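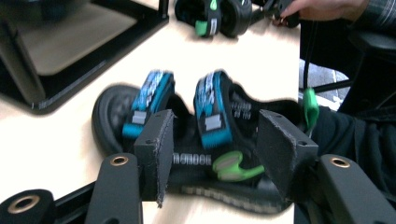 The entry hall of the Yuen family center in Stovton serves 34 children each weekday, and its footwear policy was revised in July. The center's director, who asked to be identified by title only, discussed the change with the Iltilum newsletter.

"Parents assume we are strict about shoes for the sake of appearance," the director said. "Our concern is the first ten minutes of the day. A child who knows where the sandals go can begin the morning without an adult."

The center now recommends sandals with hook-and-loop straps for the warmer months. According to the director, buckles had been a frequent source of delay. "A four-year-old can manage a strap. Many of them can't manage a buckle, and they become upset when someone does it for them."

Storage received equal attention. The open bins used in earlier years were withdrawn, and pairs are now kept together on small racks at child height. The center spent $392 on the racks and on new floor mats, of which $300 came from the Grakitia Fund.

"We wanted a rack that a child would regard as furniture of their own," the director said. "Color helps a great deal. We tell them to put their shoes on the red part, and they understand." 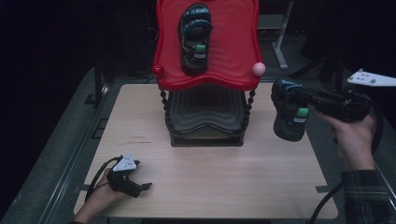
*A child's rack with a red top panel, one black sandal in place and the second held beside it.*

Asked what families could do at home, the director advised a fixed place near the door and very little talk. "Put one shoe up yourself and let the child put up the other. We have found that more useful than a reminder."

Families are asked to write the child's name inside each shoe. The center will review the policy again before next summer.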